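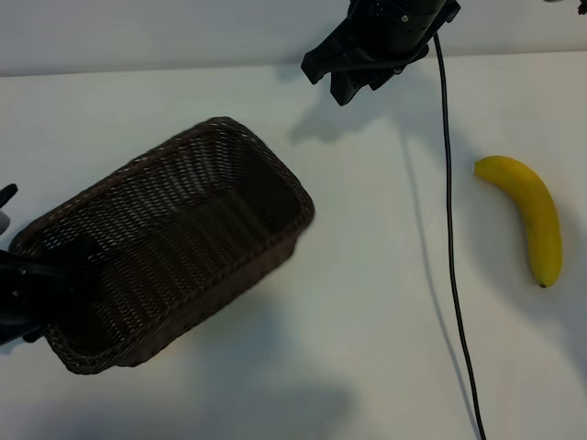 Basket and banana, white table

Ticket: Article import from Prallitz to Skikdale stops without error, articles missing at the till
Opened by: Griet Coppens, Bivden shop
Product: Skikdale Till, import module version 2
Priority: Normal
Opened: October 21, 2023
Status: Solved, waiting for confirmation from support

First message

Good morning,

I write to you for our shop in Bivden. We keep all our articles in Prallitz and every night they are exported to a file, and Skikdale imports this file before we open. This has worked well since we moved away from paper lists.

This morning a customer wanted to buy walnuts by weight and the till answered "Article unknown". I searched by name and by number, with the same result. In Prallitz the article is there, it is active and it has a price. Then I compared the totals. In Prallitz there are 1,177 active articles. In Skikdale, after the import, there are 1,074. The import log shows a green mark and the text "Completed". There is no warning in it.

What I have tried until now:

I started the import again by hand. Same total.
I restarted the till computer and also the small office computer where the export is made. Same total.
I opened the export file in a text editor, to see if it is complete. It is complete, the walnuts are in it.
I deleted one missing article in Prallitz and made it new, with the same data. It is still missing at the till.

The shop is open today and we type the missing prices by hand, so we can sell, but the stock will be wrong on Monday. Can you please tell me where I can see the reason when a line is skipped?

With kind regards,
Griet Coppens

Reply from Skikdale support

Hello Griet,

Thanks for the clear report. Lines can be skipped when a required field is empty or when an article number appears twice. Please check both in the export file. Also please go to Settings, Import, Logging and change the level from Normal to Detailed, then run the import again and send us the log.

Can you also tell us if anything was changed in Prallitz recently?

Second message from Griet Coppens

Thank you for the quick answer.

I checked for double numbers and there are none. I sorted the list by number and looked at it page by page, with 40 lines on a page, so I am quite sure. Required fields are all filled.

Changed recently: yes, one thing. We began to use the field "Available until" for the seasonal articles. Before, this field was always empty. I did not think of it at first, because it was done by my colleague during the week and the prices were not touched.

I have set the logging to Detailed. The log is much longer now. For each missing article I find a line like this:

SKIP article: field AVAIL_TO not valid, line ignored

I attach the complete log. So it is the date. But I don't understand why only some of the articles with a date are skipped. Others with a date arrived normally.

Third message from Griet Coppens

I looked further during lunch and I believe I have found it.

Prallitz writes the day first and then the month. Skikdale, on our installation, reads the month first. When the day is 13 or higher, Skikdale sees a month that does not exist, and it ignores the whole line. When the day is 12 or lower, it takes the line, but with the wrong date. We have cheese boxes that must be available until the fifth of November, and in the till they stop in May. These have disappeared from the quick buttons also, and this was a second complaint from my colleague which I thought was a different problem.

What I did:

1. In Skikdale, Settings, Import, Formats, I changed the date format from "Month first" to "Day first".
2. I saved and closed the settings. Please note that the change was not kept the first time. I had to close the whole program and not only the window.
3. I ran the import again by hand.
4. I compared the totals: 1,177 in Prallitz and 1,177 in Skikdale.

The walnuts can be sold again and the cheese boxes have the right date - I checked five of them.

I have two questions left. Will this setting survive the next update? We had the import set up by Whiteley and I would like to give them the correct information for their notes. And is it possible that the normal log says something when lines are ignored? A green mark with "Completed" gave me the idea that everything was fine, and I lost most of the morning with restarting computers.

Reply from Skikdale support

Hello Griet,

Your finding is correct, and thank you for writing down the steps. The format setting is stored with your installation and is not changed by updates. It goes back to the default only if the import module is removed and installed again, so please do tell Whiteley.

I have passed on your remark about the log as a request. I can't give you a date for it. Until then we suggest that you leave the level on Detailed. The files are bigger but they are cleaned up each month.

May I close the ticket?

Fourth message from Griet Coppens

Please leave it open until the night import has run one time by itself. I will look at the totals on Monday before we open and write to you then.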